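Search this site
Search
Menu

Clearing trays at Sotelo: a gallery from the Kerno bench

Sotelo is a staff canteen on the ground floor of the Nitora building. It serves lunch from half past eleven until 2 and does a smaller supper for the late shift. There are 14 people on the kitchen rota, and until last year two of them spent most of every lunch at the returns hatch, scraping plates and filling racks.

In November we began trying a two-armed bench from Kerno for that job. It has a table to itself. A tray goes down in the middle, waste goes to the left and crockery goes into the grey rack on the right. What happens after the rack is full has not changed: a person picks it up, looks it over and puts it through the dishwasher.

This page is for the other Stota sites that have asked how we got on. It was put together by Wilson Correa, who runs the returns area, with comments from the people who work there.

The layout of the table

We spent longer on the layout than on anything else. The first week we had the rack on the left, the way our hatch has always been, and everyone kept reaching for it from the wrong side. It was swapped over and left alone after that. The teal tray is the same one customers carry, and we wanted that kept, as nobody fancied moving plates from one tray to another before the arms could start.

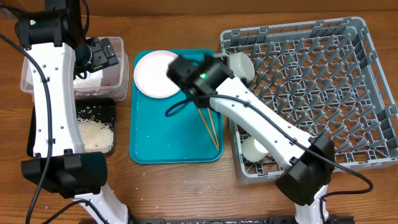
Rice was chosen early on as the leftover to practise with. It is on the menu most days and it is the worst thing we scrape. It sticks to bowls, it gets under the edge of everything, and by the end of lunch there used to be a ring of it on the floor round the hatch. Kerno wanted to begin with bread crusts. The kitchen asked for rice and got it.

For the people on returns, the main change is where they stand. The old job was done in one spot, facing a wall, with your hands wet for two and a half hours. Now one person looks after the bench and the dishwasher together, and the other has gone back to the serving side, where we were always short between twelve and one. Both jobs rotate. Nobody does the bench more than two days running, which was something the staff asked for, and it has worked well enough that we have kept it.

Wrists and shoulders were the other reason. We had three people with sore wrists over the previous winter. It is too soon to say whether that will be different this year and we are not going to claim it.

What goes where

Cups, plates and chopsticks all go in the one rack. We used to sort them into separate baskets at the hatch, and some of the older hands still think that was better. Mixed racks do come out of the dishwasher with water sitting in a cup if it has landed at a bad angle. The person on the bench is expected to turn those by hand before the rack goes in. It takes a few seconds, and it is written on the card by the switch.

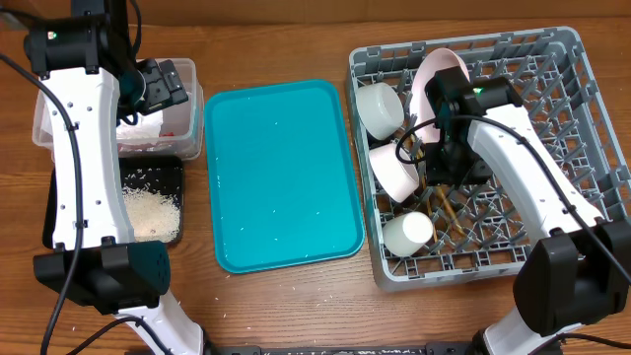

Cups, a pink plate and chopsticks in the rack, with loose rice still on the tray and the table.

Wiping down is still ours. The arms leave grains behind on the tray and on the wood, and the table has to be brushed and wiped between runs. We allow 12 minutes for a full clean at the end of lunch, including the rail at the front, which collects more than you would expect. A soft brush is better than a cloth for the rail. A wet cloth just pushes the rice along.

The paper napkins go in the clear tub on the left. We had a solid bin at first and changed it so that whoever is on the bench can tell from a couple of steps away when it needs emptying. The tub gets changed when it looks full. There was a timer for this and it was switched off after a fortnight.

What the staff said

We asked everyone on the rota to write something down after the first month. Names were left off. A few of the comments:

"I thought I would be watching it all day. I do watch it, but I get other things done."

"It is slower than me. It does not go on break though, so over a whole lunch it comes out fairly level."

"I miss having someone to talk to at the hatch."

"Please can we have a stool."

The stool has been bought. The third comment came up more than once when we talked it over. Two people at a hatch is company, and one person with a bench is less so. We have moved the cutlery polishing to the next table along so there is usually somebody nearby, and that has helped a bit.

Nobody lost hours over this. That was agreed before the bench arrived and it was put in writing. The contracts are the same and so is the rota length. Other sites should settle that point first, before anything is delivered, as it was the only thing people wanted to talk about at the first meeting.

Small bowls

Plates were fine within a few days. Bowls took longer. Ours are small and smooth, and if there is anything stuck inside they need emptying before they go across. We now do practice trays in the quiet part of the afternoon, with a mix of dishes, and Kerno adjusts things from what we send back.
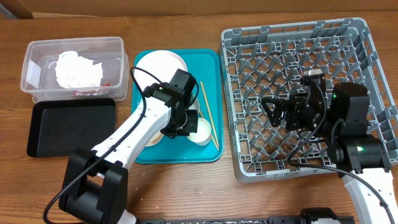 A practice tray is made up by whoever is on the bench that day. There is no fixed list, and we would rather it looked like what customers leave. The limit we have set is 50 trays in an afternoon, because somebody has to make them all up and put everything away again afterwards.

When something gets dropped, the rule is to press stop, wait for both arms to be still, and then reach in. Everybody on the rota has been shown this and signed for it, including the two supper staff who rarely use the bench. Please do not lean over the table to save a cup. We have plenty of cups.

Still to sort out:

The rack is heavy when full and the lift from the table to the dishwasher is awkward for shorter staff. A trolley at the same height is on order.

Soup bowls are still done by hand.

Supper trays are still done by hand as well. There are not enough of them to make it worth switching the bench on.

The card by the switch needs printing again in larger type.

Sites that want to come and see it are welcome after 2, when lunch is finished and there is room to stand. Ask for Wilson at the serving counter.

Last updated: November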